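Okay friends, a little thread about my grandmother's recipe box and the two kitchen habits I finally changed after 27 years of baking from it. Get a cup of something, I do go on (1/8)
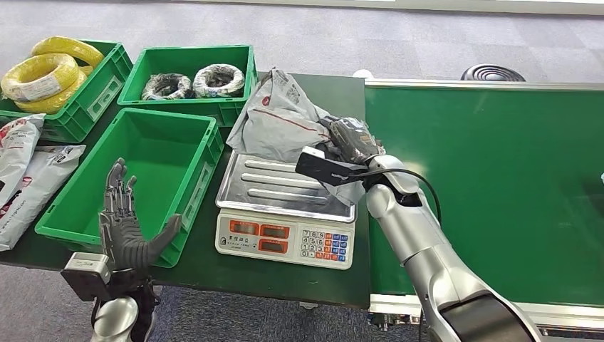 The biggest change is that I weigh things now. I grew up on cups and spoons and "enough flour so it feels right," and I was stubborn about it for a very long time. A cup of flour from me on a sleepy Wednesday and a cup from me on a good day are two different amounts, and my poor biscuits could tell you all about it! A plain white electronic scale like the one on that green table is all it takes. You set down a bowl, zero it out, pour until the number is right, and go on with your life (2/8)

So I have been going through her cards one at a time and writing the weights in the corner, in pencil, very small. There are 78 cards. I am nowhere near done and I'm in no hurry, it is the nicest part of my evening (3/8)

Her everyday loaf was the first one I worked out. I made it over and over in February, scooping her way and then weighing what I'd scooped, and I settled on 500 grams of flour. The first few were a bit heavy, but with butter and plum jam we managed just fine (4/8)

The second habit is waiting. Her card says "let rest" and nothing else, and I always took that to mean ten minutes while I washed up. Now I give the dough 2 hours under a towel, by the window over the sink if the sun's out, and the crumb is so much softer. I wish I could call her up and ask if that's what she meant all along (5/8)

A few of you asked about flour. I buy mine from Grangate, the little bulk shop by the post office, and bring my own jars. Their rye is lovely too - a bit sour, a bit nutty, wonderful with soup. Go early, they run low after lunch (6/8)

One card has me stumped. It just says "Prado cake, as before" and then a list with eggs, lemon peel, almonds and brown sugar. No oven, no pan, no time. As before what, Grandma?? If your family made anything by that name, please tell me, even if all you remember is the shape of it (7/8)

Next up is her molasses cookies, which need a cold night and a clean counter, and I have only got the cold night so far. I'll post the weights when I have them - and yes, I will write down the oven temperature this time (8/8)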